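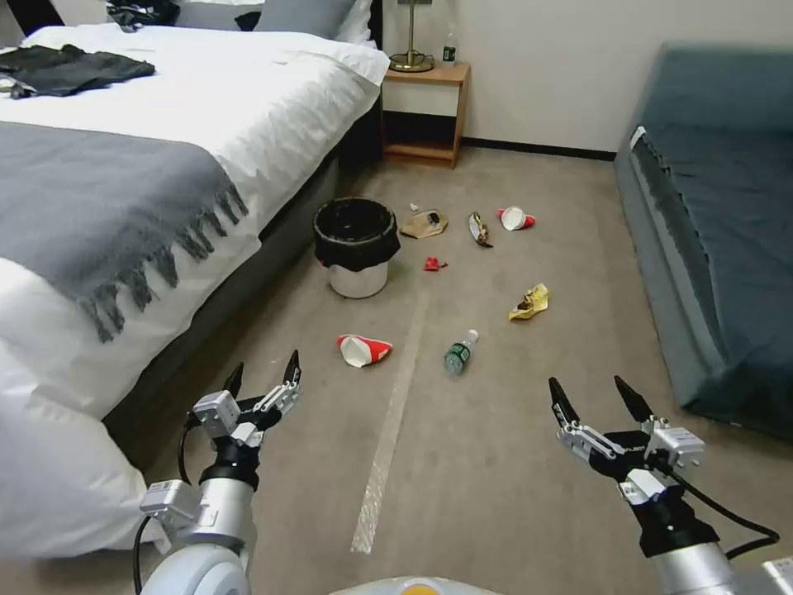
Rokeya Weerasinghe says her old home phone went dead the morning the fibre was switched on, and she wants to know if the number went with it. It didn't. The number is still held against the account, but the handset has to be plugged into the back of the modem and no longer into the wall. The rest of this page covers that and the other things people in Stavstead and Miah ask us about keeping a home phone after the changeover.

Home phone over fibre: frequently asked questions

Can I keep my number?

Yes, as long as the old service is still active when you place the order. Please don't cancel it with your old phone company first. Once a number has been cancelled it goes back into the pool and we may not be able to recover it. We send the transfer request for you, and the old phone service closes by itself when the transfer completes. Any internet plan you had with them does not, so you will need to ring them about that one.

How long does the transfer take?

A simple transfer usually finishes within a few business days of your connection. Numbers that are bundled with a fax line, an alarm or a second line take longer, as someone at the other company has to separate them by hand. You will get a text when the transfer starts and another when it is done. Between the two you can make calls out, but calls in may still go to the old line.

Where do I plug the phone in?

Into the green port marked TEL 1 on the back of the Kasham modem. If TEL 2 is the one in use, you will hear a dial tone only if you have paid for a second line. The wall sockets in the house are not connected to anything after the changeover.

I have phones in three rooms. Do they all stop working?

Corded ones will, unless they are moved to the modem or the house wiring is joined up to it. The easiest fix is a cordless set with more than one handset. The base plugs into TEL 1 and the other handsets only need a power point for their chargers. If you would rather use the existing sockets, a registered cabler can link the modem to them. We don't do that work and don't recommend doing it yourself. It's against the rules to alter fixed phone wiring without a licence.

My phone is plugged in but there's no dial tone.

Check that the phone light on the front of the modem is steady green. If it is flashing, the phone service is still registering, and this can take up to 15 minutes after a restart. If it is off, the phone service hasn't been set up on the modem yet. Turn the modem off at the wall, wait a minute, and turn it on again. Try a different phone cord as well. A surprising number of faults are the cord, especially the flat grey ones that came with older handsets.

Does the phone work in a blackout?

No. The modem and the fibre box both need mains power, and so does a cordless base. This is the biggest difference from the old copper line, which carried its own power from the exchange. If you rely on your home phone, keep a charged mobile handy or ask us about the battery unit.

What does the battery unit cover?

It keeps the fibre box and the modem running for a few hours, depending on how old the battery is and how much the internet is being used. It does not power a cordless phone base. Keep one corded phone in a drawer to plug into TEL 1 if the power goes out. The battery itself needs replacing every few years, and the unit beeps when it is due. Holding the button on the side stops the beep but doesn't fix the battery.

Will my medical alarm still work?

Ask the alarm company before you order. Some older alarms dial out in a way that isn't reliable over an internet phone service, and the only people who can tell you for certain are the ones who supplied it. Many now have models with a mobile SIM. If there is a medical alarm or a monitored security alarm in the house, tell us when you sign up and we will hold your changeover date until you've spoken to them.

What about a fax machine?

It may work if you set it to the slowest speed and turn off error correction. We can't promise it and we don't fix fax faults.

Can I use my own modem?

For internet, yes. For the phone, only the Kasham modem will do, as the phone settings are loaded onto it by us. Some customers keep their own router and run it behind ours. Dilani Gunawardena in our support team has written up the steps, and we can email them to you. Leave the phone plugged into the Kasham.

Do I need the fastest plan to get clear calls?

No. A phone call uses very little data and the modem puts calls ahead of everything else. Calls will sound the same on our basic plan as on the 500 Mbps plan. If the sound drops out or goes tinny, try a corded phone first, so you can rule out the cordless base. It also helps to move the base a bit further from the modem, as the two can interfere when they are side by side.

Which areas have been changed over?

So far 1,890 homes in Stavstead have moved across, and 307 in Miah. The remaining streets in Miah are expected to be finished by the end of September. You'll get a letter with your date on it, followed by a text the afternoon before.

Can my mum stay on the old line?

Only until the copper in her street is switched off. If she isn't comfortable with the change, you can be added to her account as an authorised person and handle it for her. She will need to be on the call with you when we set that up. Ask for Arif Samarakoon if you want one person to look after it from start to finish.

Who do I ring about a fault?

Plidell support, 8 am to 8 pm. The number is on your bill and on the sticker under the modem. Have the modem's serial number ready, which is on the same sticker.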